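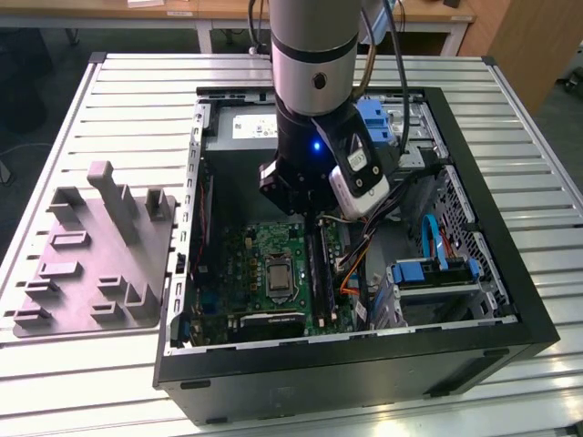
**1/** I finally started on the old office desktops. The print shop Kaewkla gave me 6 of them in February and they stood under my stairs until 8th September. My plan is to clean them, check the parts and give the working ones to the Plurnorley homework club.

**2/** First rule for me: lay the tower on its side with the motherboard at the bottom. When it stands up, I always pull on a cable that I did not mean to pull. Lying down, I can see where each cable goes.

**3/** Before I unplug anything I write the connections in a notebook. Last year I trusted my memory and spent an evening looking for the place of one small red wire. Please write it down, even if it looks easy.

**4/** The drives come out before the cleaning. These cases have blue plastic caddies and I like them very much. You squeeze, you slide, no screwdriver. The SATA cable you pull straight by the plug, never by the cable.

**5/** Memory next. Press the clips at the ends and the module comes up by itself a little. I clean the contacts with a soft dry cloth. One machine that did not start at all was cured only by this.

**6/** The CPU I leave in its socket if the machine starts well. I used to take out every one, and I bent pins on a board I wanted to keep. It was an expensive lesson.

**7/** The power supply I never open. I only blow the dust out from outside and hold the fan still with a wooden stick. If it smells burnt, it goes to recycling.

**8/** Nantana Rungrueang asked me how long it takes. For one tower some 30 minutes, if no screw is stuck. The first one took me much longer, I had also to find my screwdriver.

**9/** Question for people who know more: is it worth to put a small SSD in such an old machine, or will the children not feel the difference? The club uses mostly the browser and a typing program.

**10/** I will post the list of working parts when all the towers are checked. If you need a SATA cable before that, write to me, I have too many.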